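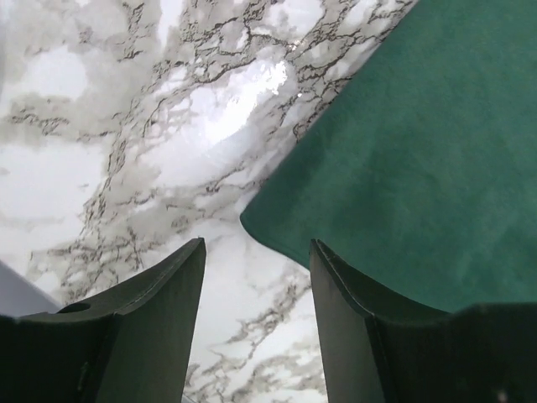 Os dedos da garra abertos sobre um tampo de padrão marmoreado, com o pano verde à direita.

Robôs que limpam bancadas: em Rorkance, a máquina já ajuda, mas ainda não dispensa ninguém

Quem passa a vida atrás de um balcão sabe bem que limpar o tampo é aquela tarefa que nunca acaba. Limpa-se, serve-se um café, cai açúcar, limpa-se outra vez. Foi com isso na cabeça que a Meltis, uma pequena empresa de automação instalada em Rorkance, decidiu passar boa parte do ano a ensinar um braço robótico a fazer uma coisa que qualquer um de nós faz sem pensar: pegar num pano e passá-lo por uma superfície.

Os primeiros resultados foram apresentados em julho, numa sessão aberta a comerciantes da zona, e deixaram a sala dividida entre o entusiasmo e uma certa paciência bem-disposta. O sistema, a que a equipa chamou Kocsis, fez 1391 tentativas de limpeza ao longo dos ensaios. Dessas, 692 foram dadas como boas, o que quer dizer que o pano foi agarrado, passado por toda a zona marcada e devolvido ao seu lugar sem que uma pessoa tivesse de intervir. Fica um pouco abaixo de metade, e ninguém na empresa tentou disfarçar o número.

«Há dias em que olhamos para aquilo e parece que está resolvido, e depois o pano dobra-se de uma maneira que nunca tínhamos visto e ficamos todos a coçar a cabeça», contou Gintarė Paju, responsável pelos ensaios, que se mudou para Rorkance de propósito para este projeto e que fala de panos com um carinho pouco comum. Segundo explicou, um copo ou uma caixa têm sempre a mesma forma, e a máquina aprende depressa onde pôr os dedos. Um tecido, não. Muda de feitio cada vez que se lhe toca, e um canto ligeiramente levantado pode ser uma excelente pega ou uma armadilha, conforme o lado de onde se chega.

As superfícies brilhantes também têm dado que fazer. O reflexo da luz do teto num tampo polido aparece à câmara do pulso como uma mancha branca, e nos primeiros tempos o robô insistia em esfregá-la com toda a dedicação, convencido de que ali havia sujidade. Os veios escuros dos padrões de mármore causavam confusão parecida. A equipa teve de juntar aos ensaios muitas horas de bancadas limpas, só para o sistema aprender que, por vezes, não há nada para fazer — lição que, dizia alguém na plateia, dava jeito a muita gente.

Entre os comerciantes que foram ver estava Adelino Barreto, dono de uma pastelaria no centro, que chegou cético e saiu, nas suas palavras, «um bocadinho menos cético». Achou o movimento lento. Cronometrou uma passagem pelo relógio de parede e contou 4 minutos para um troço de balcão que a sua empregada mais nova despacha enquanto tira uma bica. Ainda assim, gostou da ideia de deixar a máquina a trabalhar depois do fecho, quando já ninguém tem pressa e o que apetece é ir para casa. «Se às seis da manhã eu encontrar o balcão em condições, por mim pode levar a noite inteira», disse, e pediu logo para o avisarem quando houvesse um modelo que também soubesse tratar das migalhas nos cantos.

Esse é, de resto, um dos pontos em aberto. O Kocsis não desvia objetos, e portanto a bancada tem de estar arrumada antes de ele começar. Não torce o pano, não percebe quando está na altura de o trocar e não distingue uma nódoa seca, que pede insistência, de um salpico que sai à primeira. Para tudo isso continua a ser precisa uma pessoa por perto, e nas lojas pequenas, onde a mesma pessoa atende, cobra e varre, a ajuda pode acabar por ser mais um trabalho.

A próxima fase vai decorrer nos armazéns Mevham, onde serão instalados 2 braços nas mesas de embalagem, com tampos mais compridos e menos brilhantes. Gintarė Paju espera que o ambiente de loja traga problemas novos, e disse-o com evidente satisfação: fita-cola esquecida, etiquetas coladas, canetas sem tampa, gente a passar e a pousar coisas onde calha. Os funcionários poderão anotar num caderno, junto a cada mesa, o que correu mal e a que horas.

Quanto a preços, a Meltis preferiu não avançar valores enquanto os ensaios não terminarem. Os comerciantes que queiram receber notícias do projeto, ou que tenham uma bancada difícil para propor, podem deixar o contacto na receção da empresa durante o horário de expediente.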